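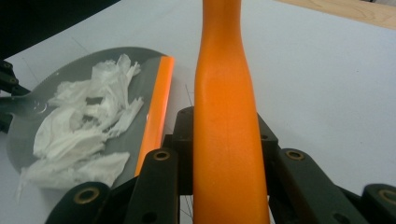
Learning to write letters again

26 Oct 2019

Last March I decided to write one letter by hand every week. I did not have a big reason. My aunt, Rattana Intarasuk, had sent me a card for my birthday, and I kept it on the kitchen shelf for two months without answering. Every time I made coffee I saw it and felt a little bad. I could have called her, of course, and I do call her, but a card wants a card.

So I sat down one evening with paper and a pen and found that I could not do it. My hand was tired after half a page. My letters leaned to the left and then to the right. I also did not know which language to use. With my aunt I speak Thai, but my written Thai stopped growing when I was a teenager, and in English I sound like I am writing to a bank. In the end I mixed them. She answered in three weeks and corrected two of my spellings in the margin, very kindly, with a pencil.

I want to put down some things I have learned since then, for anyone who is thinking about doing the same.

First, about paper. I bought an expensive box in the beginning and I was afraid to use it. Each sheet felt like an exam. Now I use a Skelby pad, the thin one with pale lines, 100 sheets, and I feel free to throw a page away. When I write with a wet pen the ink shows a little on the back, so I use only one side. My aunt says that this is a waste. She writes on both sides and up the edge, and sometimes I must turn her letter around like a steering wheel to find the end of it.

About pens I am less sure. I tried a fountain pen for a few weeks and had blue fingers at work. Then I went back to a simple ballpoint, and then I missed the fountain pen. I think a person has to find this alone. My friend at work swears by the Fovix gel pens, but for me they dry too slowly, and I drag my hand through the words.

The harder question is what to say. On the phone you can say nothing for a long time and it is still a nice call. A letter with nothing in it looks strange. For the first weeks I tried to collect news, and my life does not have so much news. I wrote about the weather. I wrote about the bus line that was moved from my street. Then I noticed that the parts my aunt answered were never the news. She asked about the soup I had burned. She asked what the neighbor's dog was called. So now during the week I keep a small list on the refrigerator, just words: "dog," "soup," "lady with the umbrella," and when I sit down to write I take from it whatever I still remember.

I also started to read old letters. My grandfather kept his in a cookie tin, and after he died the tin came to the Suwannarat side of the family, and my cousin was patient enough to scan all of it for me. There are 324 pages. Many are boring, I must admit. He writes about the price of rice and about a roof. But there is one where he describes waiting for a train with my grandmother before they were married, and he spends half of the page on the bag of oranges she was carrying and how he was too shy to offer to hold it. I have read that one many times. I never heard him tell this story.

Somewhere I read about a merchant's letter from 1662 that took so long to arrive that the man had already come home before it. I like this very much. My own record is a letter to Sornik, where my old roommate lives now. It took five weeks, and by then we had talked on the phone twice and I had told her everything in it. She said she enjoyed it anyway, and that my handwriting has become better. I think she is being polite.

I have missed some weeks. In summer I missed almost a month and I felt guilty, then I wrote two in one evening and my wrist hurt. I do not try to catch up anymore. If a week is gone, it is gone, and the next letter can begin with an apology or without one. My aunt never apologizes. She begins in the middle, usually with food.

Next I need to find better envelopes. The ones I have now do not stick well, and I close them with tape.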